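# Looking after the Plelow gripper

Welcome to the maintenance corner of our little gallery! The Plelow is the two-finger gripper we use at the bench, and it has had a long and busy life by our standards. People often write to ask how we keep it going, and the answer is a soft brush, a small screwdriver, a box of spare pads and a fair amount of patience. I've set down below the things we look at every time it comes in for a checkup, in the order we do them, with a few notes I wish I'd had when I started.

**Before anything else**

Power off, cable out, and a clear bit of table to work over. We like a pale top for this, as small screws show up so much better on it than on the dark mat we used to have (I still find screws in that mat).

**The pivots**

Every 28 days we wipe them down and put a tiny drop of the Indonel light oil on each one. Tiny really does mean tiny! Too much creeps along to the fingers, and then the pads won't stay stuck no matter what you do. Move the fingers gently by hand afterward, all the way open and all the way closed, and feel for any gritty spot along the way.

**The fasteners**

Snug, never tight. The finger blocks don't care for a heavy hand, and we lost 2 of them one August to an overeager driver. These days the long-handled one stays in the drawer.

**The pads**

Pads are what wear out first, and they seldom wear evenly. The left one has a lifted corner and a ragged lower edge, while the right still sits nicely inside its raised rim, with just a small flap coming away near the bottom. We change both together anyway, so the grip stays even.
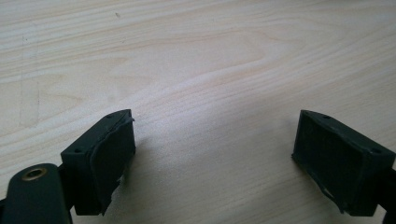
MacLeod wrote in to say that pressing new pads down and leaving them clamped overnight works far better than the 3 hours we used to recommend, and that old glue comes off more easily if you warm it first.

We've changed our routine to match, and the latest set from Plandosov is going on that way. After the clamp comes off, we run a few slow open-and-close cycles with nothing in the jaws, check that the faces meet squarely, and write the date of the change inside the lid of the spares box.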